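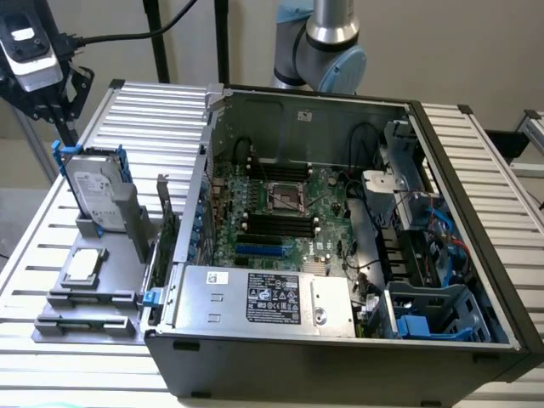 4.2 Task set and scoring

Desktop computers were chosen as the shop-floor part of the benchmark after talks with Orkeo, a refurbishing firm that takes in mixed office machines. Each unit was scored on two subtasks, processor handling and drive handling, and a subtask counted as passed only if no person touched the cell. The case lies on its side with the cover off (Figure 3), and a gray fixture tray to its left has a recess for the processor and an upright slot for the hard disk in its blue caddy. Fixing these two positions takes most of the search out of the place step. It does nothing for the pick step, where cables, latches and the socket frame all limit how the arm can approach.

Figure 3. Work cell for the desktop computer task, with open case, fixture tray and arm.

We logged 3,614 attempts, of which 2,178 passed. A further 680 were stopped by the operator, most often when a data cable caught on the drive caddy. These are counted as failures, unlike in Wendt and Ackermann, who left operator stops out of their totals. Their pass rates for the dishwasher and laundry tasks therefore cannot be set directly beside ours. Section 4.3 gives the results by subtask.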